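Progress report no. 4, July
Project: hand-held grippers for recording two-person handling tasks
Prepared for: Grovomik small grants
Place of work: shared workshop, Bivport

Dear reviewers,

I am writing to report the work since the spring. The first part is about the hardware, the second about the recordings, and the last about money and the plan until the end of the grant.

1. Hardware

In the last report I wrote that the first pair of finger pads was too stiff. When the operator closed the jaws on a round object, the object was pushed forward and escaped. We changed the pads two times. The present version has a grid of small square cells on the inner face, printed in soft filament, and the two pads stand in a shallow V. The soft cells bend a little and the ball stays in the middle. I tested this on the bench with 100 closings on the same ball, and it escaped 4 times. With the old pads I stopped the test early, because the result was already clear to me.

The white housing is now in its third version. The wall near the trigger is thicker and we have had no new cracks. The printing takes 19 hours for one housing, so a broken part still costs us a full day. I would like to make it shorter, but I did not find a good way yet.

The second tool is of a different type, with slender fingers and a marker plate on the top. We bought the kit from Hong, a small supplier of parts for hobby robots, and changed only the handle and the marker mount. The mount was loose in the beginning and the marker moved when the hand turned quickly. Now it is fixed with two screws, and I check them before every session.

2. Recordings

The task for this period is handing over and placing round objects with two operators, one tool for each person. We wanted surfaces and light that are different from our workbench, where everything is dark and the lamp is always in the same position. White objects on white surfaces are the most difficult case for our tracking, and for this reason I put them early in the plan.

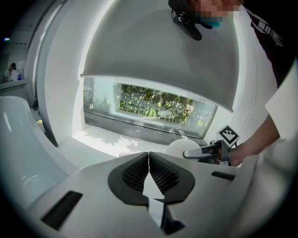
We have now 1,176 short recordings which passed my check. I refused a good number of others, mostly when the marker was hidden for too long or when one operator started before the other was ready. For the second problem we agreed on a simple rule: the person who places the object says "go" and the other person waits. It sounds like a very small thing, but after this the rejected recordings became much fewer.

Strong daylight is still a problem. Leaf shadows move over the surface, and the software sometimes follows the shadow. In the morning, before 9:30, it is better. I tried to change the exposure by hand and it helped with the ball, but then the marker was too dark. I will continue with this in the next period.

The robot arm itself, the Gevero, is assembled but does not use these recordings yet. The shoulder motor became too hot in the first long run and I had to wait for a replacement. The new motor is mounted. The wiring is finished up to the elbow.

3. Money and plan

The money for plastic and soft filament is almost used, as I had to print the housing more times than I planned. The budget line for travel is not touched. I ask for your permission to move a part of it to materials. The total amount does not change.

For the next period I plan the following:

- finish the wiring of the arm and repeat the long run
- record the same task with cups and small boxes
- compare the two types of fingers on the same objects
- publish the drawings of the pads on the workshop page, with the print settings

I am behind the schedule with the arm, and ahead with the recordings. If the motor works well, I expect that the first test on the arm can be done before the next report. Please write to me if you need the list of expenses earlier than usual.

With kind regards,
the project lead, Bivport workshop

Comments (3)

printbench: What filament did you use for the pads? Mine tear at the corner of the cells after a week.

reply from author: TPU, the softer one. I also had tearing. I made the corners a little round and the walls two lines thick. Please try this first.

oldlathe: Good luck with the shoulder motor. A small fan on the bracket helped with mine.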